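Vedlow Handling Group
Equipment Planning Meeting, 2018-06-08

Present: Morfudd Gittins (chair), Mohandas Kurian, Iara Lagos, Huw Gape
Apologies: Nia Gronow

1. Previous minutes
Accepted with one correction. The Halász quote was for the rail kit only and did not include feet.

2. Hand-held grippers
Mohandas reported on the soft goods work. Caps and other fabric items are being handled with a pair of grippers, one in each hand, at the square table. He asked for a second pair so that two tables can run at once. Iara asked whether the cables would reach if the new table goes by the far wall. Mohandas will measure and report back. 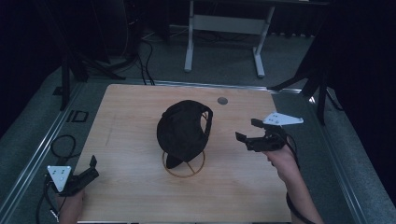

Item 2: black cap on wire stand, one gripper in each hand.

The Brendness price for a pair is $636, with cables. Morfudd said this fits within the current budget if the spare monitor is put off until November. Agreed. Huw to place the order.

3. Marker plates
Huw wants spare plates kept on the shelf. Clasex will sell them singly at $20 each or make a batch of 50 at a lower rate, not yet confirmed. Morfudd did not want to commit to a batch before the plate design is settled. Two spares to be bought now. Iara will get the batch rate in writing.

4. Table and frame
The second table should match the first: wood top, aluminum rails on both sides. Halász has the rails in stock. Nia sent a note asking that the top be the same size so the stands can be moved between tables. Agreed. Mohandas to send her the drawing before anything is cut.

5. Other business
Iara raised cable covers for the carpet. Huw to get a price.

Actions
Mohandas: cable measurement, drawing to Nia
Huw: gripper order, two plates, price for covers
Iara: Clasex batch rate

Next meeting to be set by Morfudd once the batch rate is in.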